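The striped top I can't stop folding

I own 62 items of clothing, not counting socks, and I know that because I laid the whole lot out on the bed in February and wrote it down. (Yes, I was avoiding my tax return.) Of those 62, the ones that gave me real trouble were the stripy knits. I love them. I'd wear navy and white every day if I could get away with it, but put one in a drawer and it comes out looking like a chewed dog lead.

So I asked Kulap Suwannarat, who ran the knitwear floor at a department store in Luton for years, to teach me how to fold properly. She made me start with the top in a heap. "Everyone practises on a flat one," she said, "and then they get home and it's never flat, is it?"

Navy and white, all crumpled, with the stripes heading off in every direction – that's how mine look most mornings.

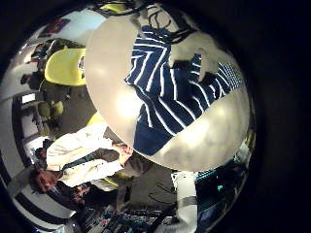 Let the stripes do the measuring

Kulap's big tip, and I've bored all my friends with it, is to forget the sleeves and find one stripe. Any stripe, so long as it's somewhere near the middle. Get that one straight from side seam to side seam and the rest come along with it! Then sleeves in, sides in, and fold up from the hem in thirds, smoothing with the flat of your hand and never tugging.

She's also very keen on having something soft and plain underneath. I use an old cotton pillowcase. Knits slide about on a bare tabletop, and a pale cloth shows up the edges of a dark jumper so much better.

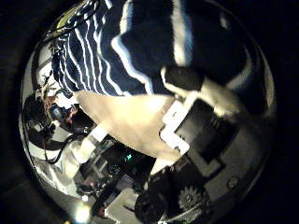 My friend Jaxon Melnyk thinks all this is daft and rolls his. He has 40 T-shirts rolled up in a Semero drawer box, and I'll admit it looks smart, but his one good jumper has a ridge across the chest that no amount of steaming will shift. I've said what I think about that.

As for where to keep them, I went for a low chest from Drorar in the end, with drawers just deep enough for a short stack. Four knits high is my limit, or the bottom one gets squashed. Kulap stands hers on end so she can see every one, and I've tried it, but mine flop over as soon as I take one out. I'm blaming the drawer.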